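Hello again from the back bench, and thank you to everybody who wrote in after the January item on dead power supplies. I had 6 emails about the smell alone. (Yes, I did open the windows.)

This month I want to talk about the server. Some of you have been following this since the fall, when Manaia Halliday called to say that her office in Corkthorpe was clearing out a rack and would we like a machine for the library catalog at Prandport. Would we! The old catalog computer had been wheezing along for longer than I've been a member, and it takes so long to pull up a record that people have been known to go and find the book by hand instead. There are 2,367 items in the local history collection now, counting the maps, and every one of them has a scan attached. So I said yes before she'd finished the sentence, and then I had to work out how to get the thing up the stairs.

It's heavier than it looks. A server chassis is long and flat and has no good place to hold it, and the edges on the underside are sharper than you'd like. Ngaio Lockyer took one end and I took the other and we stopped twice for breath and once because her phone rang. If you ever have to move one, take the power supplies and the drives out first and carry them up separately in a box. We did that on the second machine. Yes, there were two! The other one is for parts, and we've named them after our two favorite streets in town: Hoani is the one we're keeping and Ruscombe is the donor.

Hoani came to us with no memory in it at all, and with a note taped to the lid that said "CPU?" in ballpoint. That was the entire history of the machine as far as we could learn. I love a note like that. It could mean the processor was suspected of being bad, or that somebody had borrowed it, or that somebody meant to order a better one and got moved to another department.

So the first job was to get the lid off and have a proper look at the socket. I know some of you build your own desktops and will be rolling your eyes here, but I get asked about this part more than anything else, and plenty of people who will happily swap a drive won't go near a processor. I was one of them until a few years ago. I'd do the fans, the memory, the battery, all the cards, and then I'd find somebody else to do the CPU while I made the coffee.

What helped me was understanding what the metal parts are doing. The processor sits in the socket, and a metal loading frame comes down around it and presses on it. The wire lever is what puts the pressure on. When you bring the lever down and latch it, the frame clamps the processor against the contacts, and when you free the lever the pressure comes off. The square metal cap you see on the processor is a heat spreader, and it's there to pass the heat up into the heatsink.

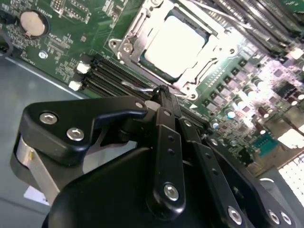 **How hard should the lever be to move?**

Firmer than you expect, but it should move smoothly the whole way. On most of the lever sockets I've worked on, you press down a little and ease the wire outward to clear its catch, then let it rise slowly while you keep hold of it. Don't let it spring up on its own. Going back the other way you'll feel the resistance build toward the end, and that's the frame taking up the load. If it stops dead partway, stop too, open it again and check that the processor is sitting flat and the right way around. Some boards have two levers with an order to them, so look for the manual or a diagram inside the lid before you start.

I had three separate people ask me about that at the last open bench, so there it is in print and you can cut it out and stick it on your wall.

A few other things from my notebook while we're in there.

Get the old thermal paste off properly. I use lint-free wipes and isopropyl alcohol and I go through far more wipes than I think I will. Old paste goes chalky and crumbles, and the crumbs head straight for the socket if you let them, so clean the top of the processor while it's still clamped down and only open the lever afterward. I learned this the wrong way around, on a desktop belonging to my brother-in-law, who still brings it up at dinner.

Take a photo of the processor before you lift it. There's a little marked corner on the package and a matching mark on the socket, and you will be completely certain you'll remember which way it went, right up until the phone rings and you come back and it's sitting on its tray looking the same from all four sides. Lift it straight up by the edges. Keep your fingers away from the underside, and away from whatever is in the socket. If there are pins down in there they are very fine and they don't forgive anything. I keep a magnifier and a flashlight at hand for checking, and I check before and after, every time, even when I'm in a hurry. Especially then, I suppose!

Wear the wrist strap. I know. It's annoying, and the cord gets into everything, and mine is bright yellow and clashes with all my sweaters. Clip it to bare metal on the chassis with the machine unplugged and you'll stop noticing it after a while.

Change the coin cell while the lid is off. If a machine has been sitting in a storeroom with the plug out, the little round battery on the board has probably been doing all the work of keeping the clock and settings alive, and it may not have much left in it. They cost next to nothing. Write down any settings you care about first. And do please keep the old cells out of reach of children and take them to the battery drop-off, which is by the front desk in the blue tub. The tub was nearly full when I looked, so somebody is listening.

Now, memory. With a long bank of slots on each side of the processor it's very tempting to just fill up from one end, the way you'd load a bookshelf. Server boards don't care for that. They want the sticks in a particular order, matched from one side to the other, and the order is different from one maker to the next. Look it up! Ruscombe had 8 good sticks in it, and I spent most of an afternoon moving them around by guesswork before Ngaio wandered over with the fill chart on her tablet and said, very kindly, "Would this be any use?" It would. Open the latches on the slot, line up the notch, press evenly on both ends with your thumbs, and wait for the click. If the notch won't line up, turn the stick around before you push any harder.

As for the note on the lid, I still can't tell you what it meant. I reseated the processor, put on fresh paste, fitted the heatsink a turn at a time on each screw going corner to corner, and the machine started on the second try. The first try was me forgetting to plug in the front panel cable. It's been running tests since then, with the fans going like a hair dryer, and it hasn't complained about the processor yet. I've kept the note and pinned it over the bench.

Next up is getting the catalog moved across, which is Manaia's department, thank goodness. She wants to do it in the evening after the library closes and she'd like 2 people to sit with her and spot-check records against the shelves. You don't need to know anything about computers for it. You need decent handwriting and a tolerance for old tax maps. We're hoping to have it finished by the end of February, before the school projects start and the history room gets busy.

I'm also looking for:

- Rack rails, any brand, even a mismatched pair. Hoani is living on a table at the moment and I'd like my table back.
- Lint-free wipes. See above.
- A Phillips screwdriver with a long shaft. Ours went home with someone. If it was you, I'm not cross, just drop it in the mail slot.
- Anti-static bags in any size. Folded is fine, torn isn't.

Open bench runs from 7 p.m. as usual, side door, up the stairs. Bring your own mug. If you've got a machine with a processor you've been too nervous to touch, bring that as well and we'll go through it together, slowly, with the lid off and the good lamp on.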